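Haque Museum of Pattern and Print
Learning Pages for Young Visitors
How Does Wallpaper Repeat?

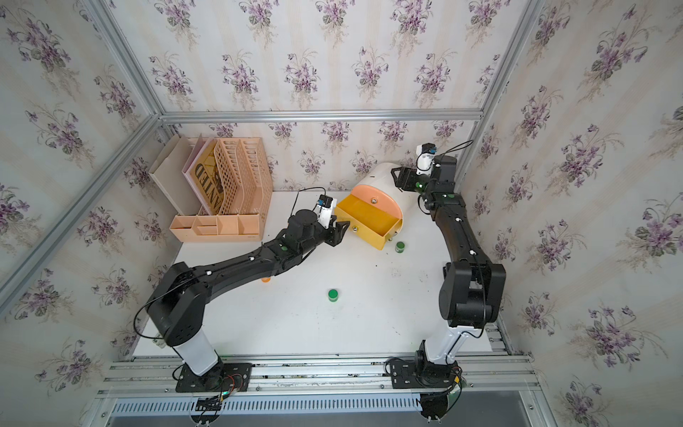

Wallpaper with a repeating pattern of purple violets and green leaves.

Wallpaper is paper made to decorate the walls of a room. Much of it is printed with flowers, stripes, birds or shapes. A designer does not draw every flower on the wall. The designer draws one section, and that section is printed over and over again. It is called the repeat.

Finding the repeat
Choose one flower on a patterned wall. Move your eyes straight up until you find a flower with exactly the same petals and leaves in the same position. The distance between the two is the height of the repeat. Small patterns have short repeats. A large pattern, such as a tree with birds in its branches, may have a repeat as tall as your arm is long.

Printing by hand
For a long time, wallpaper was printed with carved wooden blocks. The carver cut away the wood around the design so that the shape stood up from the surface. The printer pressed the block into color and then onto the paper. Each color needed its own block, so a purple flower with green leaves needed at least two. Small pins at the corners of the block left tiny dots on the paper, and these showed the printer where to place the block next.

Printing by machine
In the 1800s, factories began to use printing machines with rollers. The design was raised on the outside of a cylinder. Each full turn of the cylinder printed one repeat. Long rolls could be made quickly, and the price of wallpaper fell. Many more families were able to buy it.

Hanging the paper
Wallpaper is hung in long strips called drops. The edges of neighboring drops must meet so that half a leaf on one strip joins the other half on the next. In a straight match, the same part of the pattern is at the top of every drop. In a drop match, every second strip is moved down by half a repeat.

Words to know
Repeat: the part of a pattern that is printed again and again.
Block: a piece of carved wood used for printing.
Drop: one strip of wallpaper, hung from top to bottom.

Try it yourself
Cut a simple leaf shape from a sponge and ask an adult to help you set out some paint. Print seven leaves in a row, leaving the same space after each one. Start the next row half a space to the right.

Text by Amancay Salinas, Learning Department. Page reviewed 13 Jun 2018.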